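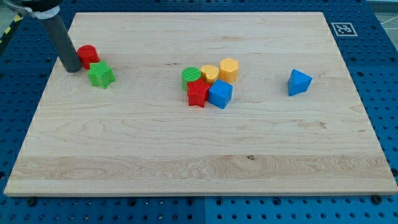 How often should I oil a wooden cutting board?

Once a month is plenty for most kitchens. I do mine when the wood starts to look chalky, and in winter that comes sooner.

2 min read

What oil do you use?

Food-grade mineral oil, the cheap drugstore kind. I tried the fancy Prenomel board cream for a while (smells great!) and went back. Skip olive oil, it goes sticky and then it stinks.

Can I put it in the dishwasher?

Please don't! I split my first good board that way. Hot water, a little soap, dry it with a towel and stand it on its edge overnight. 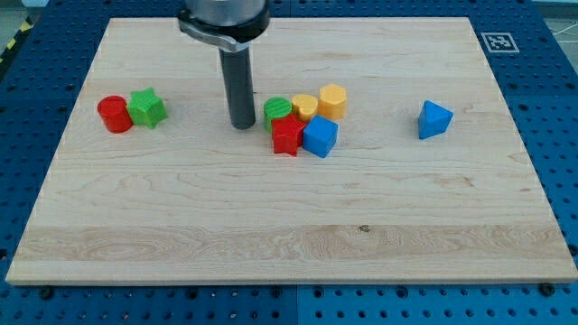
Same goes for wooden spoons, by the way, and that salad bowl your aunt gave you. If a board has already warped a bit, lay it hump side up on a damp towel and check it in the morning.

How do I get rid of onion smell?

Coarse salt and half a lemon. Scrub, wait 8 minutes, rinse. Garlic sometimes needs a second go.

Comments

Manikandan Fernandes: Does this work for bamboo too?

Reply: Same oil, just use less of it, bamboo doesn't drink much.

monum44: lemon trick worked, thanks!!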